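**Handheld gripper rules for soft goods, v3** (thread)

**1/** We rewrote our operator rules for two-handed cloth handling in April. The old version ran to 22 items and most operators remembered four. Posting the parts that held up, in case your group is writing its own.

**2/** Scope: handheld grippers, two per operator, blankets and fleece on a flat table. Rigid objects are covered by a separate sheet. Garments with zippers are out of scope until Hema Fernandes finishes the snag tests.

**3/** Grip rule. Take an edge or a corner with the fingertips only. Pinch depth is one tip length. If fabric reaches the housing, open, back off and take it again. On plush, a deep pinch bunches the pile and the release position shifts. 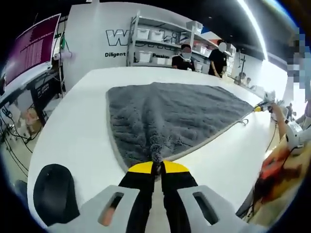 *Near point pinched between the yellow tips, second gripper on the far right corner.*

**4/** Both grips closed before either hand moves. This is the rule operators break most. We logged 1,458 episodes under v2, and the usual reason for rejection was one hand pulling while the other was still closing.

**5/** Tension rule: enough to lift the fold, no more. We do not give a number in newtons. Mudassar Warraich tried one, and no operator could hold to it by feel. The written test is "the far edge of the cloth stays where it is."

**6/** Cords, loops, care tags: never a grasp point. Leave them outside the pinch even if they are the easiest thing to grab.

**7/** Table surface. White, matte, wiped before each block. Lint reads as texture on a white top and we would like it not to. Items that are not part of the task go past the far edge or off the table.

**8/** Cables. Anything attached to a gripper or to the operator's arm gets routed on the outside of the forearm. Check it at full reach, elbow straight. A check at rest position proves nothing.

**9/** People. Bystanders may stand at the far side of the table. They do not touch the cloth during an episode. Zulkifli Hartono wanted a taped floor line. We tried it at the Kedstead site and dropped it after the tape lifted.

**10/** Start state. Both jaws open, tips in view, cloth at rest. Hold for one full second before the first motion. Episodes without the hold are hard to segment, and Intan Sumampouw's script flags them for manual review.

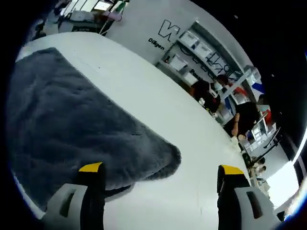

### Part two: review and rejection

**11/** Every operator's first 30 episodes get a full review. After that we sample. The reviewer is never the operator.

**12/** Reject for: early pull, housing contact with fabric, a bystander's hand on the cloth, missing hold. Do not reject for an ugly fold. A poor result with a clean procedure stays in and gets labeled as such.

**13/** Tip wear. We swap tips every 800 grasps. Skukbridge swaps on visual inspection and reports no trouble, so treat our interval as conservative.

**14/** Open item: crossing hands over the cloth. v3 bans it. Aisyah Wijaya argues the ban makes diagonal folds slower and less natural, and she may be right. Leaving it in until v4.

**15/** The full sheet is two pages. Replies are open if your wording for rule 5 is better than ours.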